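Jirov sees two cutting boards, Wumholm plans around both
Forum index > Software > Perception and planning
Thread started January 5, 2019

vkneze
Setup first, so people can skip to the part where I'm wrong. Jirov 2 for segmentation and pose, Wumholm for planning, camera-to-base transform from the Hodžić calibration script that everybody uses and nobody on my team has read. Task is boring on purpose: find a cutting board on a kitchen counter, hover over the middle of it, come down to a fixed height, stop.

What I get is a planner that treats the board like a polite dog treats a closed door. It goes to the hover pose, looks at the scene, and then returns NO_VALID_DESCENT. Every so often it changes its mind and goes straight down with no complaint at all. Same start pose, same goal, same config.

I dumped the planning scene and there are two boards in it. They overlap. One is a sort of triangle. Wumholm has decided the second board is an obstacle sitting on the first board, and given what it's been told I can't fault the logic.

Out of 95 runs, 61 ended in a refusal. Has anyone had Jirov split a single flat object like this? I've already tried restarting it, which is the extent of my formal training.
- Velimir Kneževič

ottomap
Two boards overlapping is almost always calibration. You have a tilt error, the plane fit picks up half the board at one height and half at another, and you get two instances. Print the residuals from the Hodžić script. If it only gives you one number, you have an old copy.

shim_and_pray
What's the clearance margin set to? Wumholm ships with a default that was clearly picked for a factory cell with nothing in it. On a real counter it refuses everything. I cut mine down and my life improved.

vkneze
@ottomap residuals are printed and they look fine, meaning small and similar to each other. I also checked with a block of known height at each corner of the board. Heights come out right everywhere.

@shim_and_pray I tried that. With the margin cut down it plans happily through the imaginary board. It would also plan happily through a jar.

shim_and_pray
So it works

vkneze
It works in the sense that the smoke alarm works once you take the battery out.

larkspur_dev
Please don't lower the margin globally. Wumholm lets you set allowed contact per object pair. Mark the gripper and "board" as allowed, leave everything else alone. It's in the scene config under contact_pairs. You'll still have two boards but both of them will be called "board" and the planner won't care.

ottomap
That hides the fault. If perception says there are two objects where there is one, the pose you get for either of them is wrong, and now you've told the planner to stop objecting. I've debugged exactly this for someone at Feltine and the pose was off toward one corner by enough to matter. They found out when they tried to put something in the middle.

larkspur_dev
I didn't say to leave it there forever. I said it gets him moving while he looks for the fault. Some of us have demos.

ottomap
Demos are how it gets left there forever.

nullspace_nan
Can you say what the board looks like? Jirov does an oversegmentation on color and normals and then merges patches. The merge step weights color more than the docs let on. I had a striped dish towel come out as a small family of towels. The parameter is merge_color_weight and the default is 80. There's a comment next to it in the source that says "tune later", with no date on it.

vkneze
Brown, wood, rounded corners, a groove around the border. I'd assumed the groove was the culprit and spent an evening on normals. Is 80 high?

nullspace_nan
For a solid-color box on a solid-color table it's great. For anything made of a tree, less so. But post pictures before you touch it. People come in here with "a brown board" and it has a map of Sweden on it.

ottomap
Seconded. And different viewpoints please, from the same session. If it's calibration, it'll show up as a disagreement between views. If it's color, the split line will follow something painted or printed.

larkspur_dev
Also at least one with the arm where it sits when you call the detector. You would be amazed how many people run detection from a pose where the arm is in the way. I was amazed, and then I found out I was one of them.

vkneze
OK. Cluttered counter, because the point is that it should work on a cluttered counter.

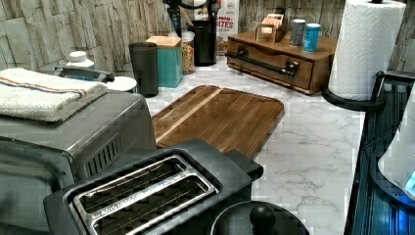
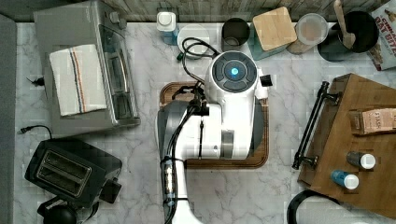
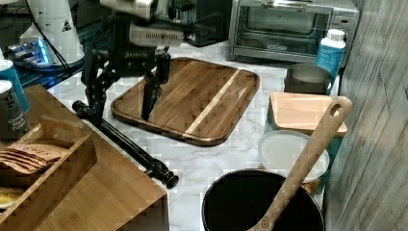 The split runs along the same diagonal in every dump where I get two boards, and I'd been reading that as a tilt because that's what I was looking for. I took the label masks and drew them back over the color image instead of staring at the point cloud like a gentleman. Board one stops and board two starts at the pale stripe, the one you can see crossing the dark wood in the third picture. Same lighter strip is in the first one. So I owe nullspace_nan a drink and the normals an apology. The second picture is a separate embarrassment: most of the board is under the arm from overhead, and what's left is edges on either side and at the bottom. I went through the logs and my detection call does sometimes fire with the arm over the board. In those runs the stripe never makes it into the mask and the board comes back as one object, fitted to leftovers, and Wumholm says go right ahead. Those are my "successes."

nullspace_nan
Beautiful. It works when it can't see. Drop merge_color_weight a long way and let the normals do the job. The board is flat across the stripe, so the patches should merge.

ottomap
I withdraw tilt. I don't withdraw the part about contact_pairs, which would have had you descending onto a triangle.

larkspur_dev
Fine. Contact pairs AND the color weight. He'll need the allowed contact for the last bit of travel anyway if he ever wants to pick something up off that board.

One warning on the color weight: you've got a brown board near a brown wooden box on that counter. If you go too low on color and somebody pushes the two together, the only thing keeping them apart is height. Set the merge height tolerance by hand; don't let Jirov estimate it.

shim_and_pray
or get a board without a stripe

vkneze
@shim_and_pray considered and rejected on grounds of pride.

@larkspur_dev good point, will set it by hand. I'm also moving the detection call so it waits for the arm to report that it's at the viewing pose, and caching the board pose from there for the descent. I know caching is a sin if the board gets bumped. I'll take a bumped board over a pose computed from three edges and optimism.

ottomap
Cache it with a timestamp and have Wumholm reject it if it's stale. There's a hook for that, max_scene_age. It's off by default, naturally.

vkneze
Found it. The description in the docs is "maximum scene age." Rerunning the whole batch overnight with the weight lowered, the detection gate in and max_scene_age on. contact_pairs stays out until I've seen one board in every dump, so you can both be unhappy with me.

nullspace_nan
Please post the weight you land on. I'd like to update the "tune later" comment.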